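Briruven suturing demonstration

The Briruven suturing demonstration is a recurring public session held at the Waltham laboratory of Gresex, a developer of control software for surgical robots. It forms part of the laboratory's open day each July. Visitors watch a two-arm robotic system close incisions in a practice pad with interrupted sutures. The session lasts 60 minutes, including a question period, and no patients or live animals are involved.

Background

Briruven began as an internal test routine for needle handling and was first shown to outside visitors at the request of Lucía Peñalver, who then led the motion planning group. The early sessions were limited to a single needle pass. Complete stitches, with knot tying and trimming, were added after the control software was rewritten. The name originally referred to the software alone and was later applied to the public session as well. 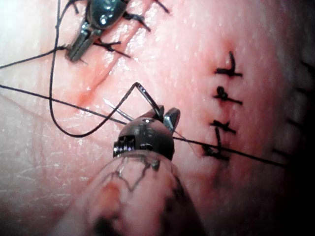

Curved needle held in the lower instrument during the Briruven demonstration. Black interrupted sutures are visible at right.

Setup

Two instrument arms share one work area. Each ends in a wristed tool with a pair of jaws, and either tool can hold the needle or pull the thread. Black thread is used for contrast with the pale pad. The needle is curved, so the wrist must rotate as the point moves through the material. Pushing it in a straight line tears the entry hole.

Views from several cameras are shown on wall screens in the visitor area. The close views are used to follow the needle, and a wider view shows both arms. Ojo, the viewing software, places the feeds side by side and can hold a still picture while a presenter answers a question. It does not send commands to the arms.
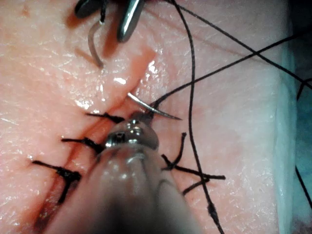 A stitch is divided into five stages in the Briruven software: needle pickup, entry, exit, knot and trim. The operator confirms each stage before the next one starts. If the needle has turned in the jaws, it is passed to the other tool and gripped again. Regrasping is the most common cause of delay. Slack thread is the second, as a loose loop can fall across finished knots and catch on their tails.

Visitor program

Groups enter on the hour, beginning at 10 a.m. on the Friday of the open day. A presenter describes the equipment, after which the operator works on an incision without commentary. Peñalver presented the first sessions herself. Attendance at the most recent open day was 350. Total attendance since the program opened is given by the laboratory as 1071. 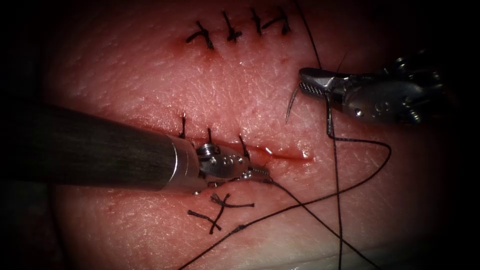 The two arms over the practice pad. The upper incision is closed with four sutures; the lower one is partly closed.

Assessment

Finished pads are inspected after each session. Staff record the spacing of the stitches, the length of the cut tails and the condition of the wound edges. A stitch is marked down if the edges overlap or gap, or if the pad is puckered by too much tension. Scores are posted in the visitor area at the end of the day. 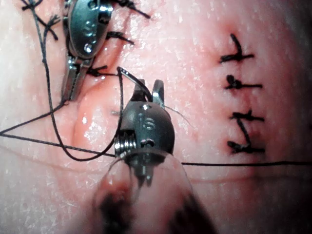 Scores from public sessions are kept apart from those of the laboratory's regular trials. The sessions are paused for questions, and the operator may be asked to repeat a movement, so stitch times are not comparable. Pads are discarded after scoring.

See also

Interrupted suture
Needle driver
Robot-assisted surgery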